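Speaker notes: Do we need a robot for this?
Skastholm shared workshop, members' evening, 29 October 2023
Kanini Odera

Slide 1. Title
Wait for the latecomers. Phones off. Say who I am for the people who only come for the laser cutter. Twenty minutes, then questions, and Jabari has promised not to interrupt until the end.

Slide 2. What I was asked to talk about
The title on the poster was "Home automation is here". I didn't write that. I've spent most of this year on a hand-held gripper and an arm to go with it, and I am less sure of it now than I was in January. I still think the build was worth doing. I don't think any of you should throw out your washing-up gloves.

Slide 3. The claim
Read out the line from the Broltora kit leaflet: "Teaches itself your kitchen in a weekend." Pause. Ask who has a kitchen that stays the same for a weekend.

What the leaflet means is this. You hold the gripper yourself and do the job by hand, over and over, with a camera on it. The recordings go into the software and the software is supposed to copy you. So the first thing you get for your money is a great deal more housework.

Slide 4. What we logged
2,167 recordings in total. Of those, 300 were thrown away before training, mostly because one of us forgot to press start or pressed it twice. Don't linger on this one, the chart is ugly.

Say clearly that more recordings did not fix things. We had a gripper that did fairly well at 1,000 and fairly well at double that. If anyone from the Akinola group is in, ask them if they saw the same, because their write-up goes quiet at exactly that point.

Slide 5. Soft things
Go slower here. Every demo you have seen online uses a wooden block or a nice firm apple. Real kitchens are full of bags, cloths and film. A block has a top and a side. A bag has whatever shape it fancies that minute, and if it's clear, the camera has very little to go on except a few bright creases.

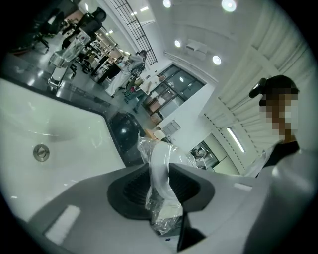 Slide 5: clear plastic bag at the gripper's opening, beside the sink.

Let them look at it for a bit. Point to the white highlights along the folds. Move the lights or stand somewhere else and those highlights move too, while the bag stays put. I can tell what it is because I've handled bags all my life. The software has no such luck.

Then the curve. The lens is very wide, so the worktop bends and the ceiling lights get in as well. People say the wide view helps because it takes in the whole room. Maybe. It also takes in the whole room. I would like someone to show me, with numbers, that it's a good trade.

Slide 6. What the arm did
The honest table. Out of 17 tries at lifting a bag off the worktop and dropping it in the bin, five went all the way. In four it closed on air and carried the air to the bin very carefully. The rest I stopped by hand. (Show the clip of the air one. It gets a laugh, so leave a gap.)

Jabari Mfinanga will say five is five more than nothing. Fair point. I can do it 17 times out of 17 while on the phone.

Slide 7. Money and mess
Skip if running late. Main points: the printed parts cost very little, the motors cost too much, and the cheap ones got returned. My old Stanley tape measure is the only tool in the box I never had to recalibrate.

Slide 8. What I'd want to see before believing it
Tests in a kitchen the builder has never been in. Failures counted by someone who didn't build the thing. The same bag twice, then a different bag. No speeded-up video.

Slide 9. If you want to join in
We'll carry on building through the winter. Bring your own objects, the more awkward the better. Sign the sheet by the door before you handle the gripper, and please put it back on charge.

Questions. If someone asks when it will be able to iron, hand over to Jabari.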